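La cuisine qu'il faut recaler

Réglage et entretien d'une cellule simulée chez Disenside

Le défaut est apparu en février, dans un journal que personne ne lisait plus en entier. La base du bras avait pris un décalage en lacet par rapport au repère du sol. À l'écran, l'écart restait invisible. Dans le réfrigérateur, au bout de la chaîne cinématique, il suffisait à faire frotter une clayette. Les exécutions se terminaient tout de même et le compteur de réussites n'avait pas bougé. Seules les forces de contact, enregistrées dans un fichier séparé, montraient des pics à l'insertion.

La cellule s'appelle Rosser. Elle comprend un bras articulé à préhenseur parallèle, un plan de travail, des meubles bas et hauts, des appareils de cuisine et un réfrigérateur à porte battante. Tout y est calculé. Disenside s'en sert pour mettre au point des tâches de saisie et de rangement avant leur passage sur machine réelle, et la maintient avec les mêmes documents qu'un îlot d'atelier : fiche de mise en service, carnet d'interventions, liste de pièces, procédure de remise à zéro. Zlata Derkach en a la charge. Elle vient de la maintenance de lignes d'emballage et a conservé le format de ses anciens carnets, colonnes comprises.

« Un modèle dérive comme une machine. Sur une machine, ce sont les vis et les courroies. Dans une scène, quelqu'un remplace un maillage, quelqu'un d'autre change une masse, et l'assemblage continue de tourner. »

Poser la base

La mise en service commence par le repère. Celui de la pièce est fixé au sol, à l'aplomb d'un angle de meuble, et tous les autres en descendent : plan de travail, réfrigérateur, base du bras. La position de la base est saisie à la main dans le fichier de cellule, puis verrouillée. Le verrouillage n'existait pas avant février. Une fonction d'alignement automatique, laissée active dans l'éditeur Gurnska, recalait les objets sur la face la plus proche à chaque ouverture du projet.

Une fois la base posée, chaque axe est envoyé à ses deux butées, à vitesse réduite, bras dégagé du mobilier. Le couple de maintien est relevé en cinq postures, toujours les mêmes, et comparé à la feuille de référence. Un écart sur un seul axe renvoie presque toujours à une inertie mal recopiée. Un écart sur tous les axes à la fois fait chercher du côté de la gravité ou du pas de calcul.

Le pas est réglé à 2 millisecondes. L'équipe a essayé plus long pour gagner du temps machine. Les mouvements libres s'en accommodaient, les saisies de petits objets beaucoup moins : les doigts pénétraient dans la pièce avant que le solveur ne réagisse, puis la rejetaient. La valeur n'est plus modifiable depuis l'interface courante.

Les enveloppes de collision

Le maillage affiché et le maillage de contact sont deux objets distincts, et la plupart des pannes viennent de leur désaccord. Une clayette dessinée avec un rebord peut être représentée, pour le solveur, par un simple pavé qui dépasse de ce rebord. Le bras s'arrête alors contre rien. Le cas inverse est plus gênant : l'enveloppe est trop petite, le préhenseur mord dans la tablette et la trajectoire passe pour valide.

Le contrôle se fait à la sonde. Une sphère de faible diamètre, attachée au centre outil, parcourt les arêtes accessibles et note la distance au premier contact. Les résultats sont superposés au maillage visible, avec une couleur par classe d'écart. Pour la cellule complète, la campagne compte 28 arêtes, dont plus de la moitié dans le réfrigérateur. Les autres se répartissent entre le chant du plan de travail, les appareils posés dessus et les éléments mobiles.

Les objets concaves demandent une décomposition en volumes convexes. Un plateau à rebords bas, traité d'un seul tenant, devient une dalle pleine et les objets se posent à hauteur du rebord. Il faut au minimum un fond et quatre parois. L'outil Starkent, utilisé pour ce découpage, produit un résultat correct sur les formes simples et trop de fragments sur les formes organiques. Les légumes sont donc repris à la main. Pour un brocoli, Derkach garde un volume pour la tige et quelques-uns pour la tête. Au-delà, le temps de calcul augmente sans effet mesurable sur la tenue entre les doigts.

La porte

La charnière du réfrigérateur a la plus longue page du carnet. Trois paramètres la définissent : frottement sec, amortissement, effort de maintien du joint en position fermée. Ils sont réglés dans cet ordre. Le frottement sec s'ajuste porte entrouverte, jusqu'à ce qu'elle reste en place sans effort extérieur. L'amortissement est fixé ensuite, par lâcher à vitesse imposée. Le joint vient en dernier, modélisé par une force de rappel active sur les premiers degrés seulement.

Les balconnets de contre-porte compliquent l'affaire. Ils tournent avec la porte, réduisent le passage et imposent une ouverture plus grande que ne le laisserait croire la largeur de la niche. Si la porte revient de quelques degrés pendant l'insertion, le coude ou l'avant-bras vient au contact d'un balconnet. Le planificateur considérait la porte comme fixe une fois ouverte. Il relit désormais l'angle de charnière avant chaque approche et refuse de partir sous le seuil.

Le préhenseur

Les doigts parallèles sont commandés en effort, avec une limite de course. Le coefficient de frottement entre doigt et objet est porté par l'objet, ce que Derkach regrette. Un changement de garniture oblige à reprendre la fiche de chaque article. Une table par paire de matériaux est en préparation.

Deux contrôles suivent toute intervention sur la pince. Le premier vérifie la symétrie de fermeture à vide. Le second consiste à tenir un objet léger, poignet incliné, pendant une rotation lente de l'axe terminal. L'objet ne doit ni tourner entre les doigts ni vibrer. Une vibration visible signale en général une raideur de contact trop élevée pour le pas de calcul. Il faut alors baisser la raideur. Augmenter l'effort de serrage, réflexe courant chez les nouveaux arrivants, aggrave le phénomène.

La recette

Après correction, la cellule repasse la recette complète : 800 cycles, objets tirés dans la liste autorisée, positions de départ perturbées dans les limites de la fiche. Les cycles couvrent les postes du plan de travail et ceux du réfrigérateur. Pour chacun sont conservés le résultat, la force maximale au contact, le couple maximal par axe et l'angle de porte au début et à la fin. Un cycle réussi avec une force hors gabarit est compté en défaut. La règle a été ajoutée à la suite de l'incident de la base, et elle a fait baisser le taux affiché pendant plusieurs semaines, le temps de reprendre les enveloppes fautives.

Les vues servent en complément des courbes. Elles sont relues par une personne qui n'a pas fait le réglage, avec une grille courte : position de l'objet entre les doigts, dégagement du coude, interpénétrations, ombres incohérentes au ras des surfaces. Une ombre détachée de son objet trahit souvent un volume de contact trop haut. 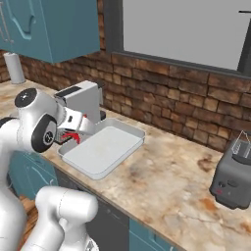
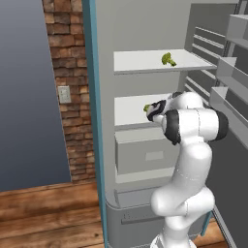
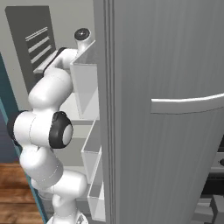

Vues de simulation de la cellule Rosser. Dans l'ordre : petit objet rouge tenu au-dessus du plateau, devant la machine à café ; morceau de brocoli dans la pince, à hauteur de la clayette médiane ; bras engagé dans le réfrigérateur, porte ouverte.

La configuration en service porte l'étiquette 2018-09-23. Elle regroupe le fichier de cellule, les enveloppes, les paramètres de charnière et la feuille de couples, archivés ensemble. Toute modification d'un de ces éléments ouvre une nouvelle étiquette et relance au moins le contrôle des butées et la sonde sur les arêtes voisines. La recette complète reste obligatoire si la base, le pas ou la pince sont touchés.

Deux points demeurent ouverts au carnet. Les tiroirs du réfrigérateur sont encore soudés à la carcasse dans le modèle de contact, et leur mise en mouvement attend des glissières correctement amorties. Quant au temps de chargement de la scène, il a augmenté avec le redécoupage des légumes. Derkach a demandé que les volumes soient mis en cache par article ; la demande est enregistrée, sans échéance.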